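4.2 Passing data, Clokcombe under-18 squad

Aleksandra Grabowska, Hendrik Timmermans

The aim was to test whether a midfielder's pass completion falls in the last part of a match. Clokcombe played Nureck and Bistimier at home in September, and both matches ran the full 90 minutes. We logged the first 300 passes of each half by hand – short, long and backward – and left out throw-ins.
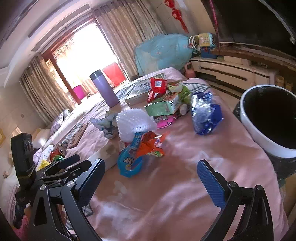 Passes under pressure were marked separately. An opponent within two metres counted as pressure. The two of us disagreed on this more than on any other label, so 100 passes were coded again by Jolanta Piątek and her reading was used.

Completion dropped after the break in both matches. The drop was larger for long passes. Against Bistimier a substitution changed the shape of the midfield, and the last 200 passes of that match should be read with care.

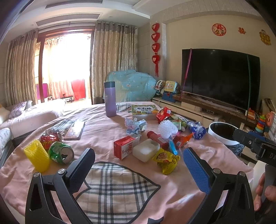

Figure 2. Table with pink cloth, drink cans and phone.

Goalkeeper distribution was not included. It is covered in section 4.3.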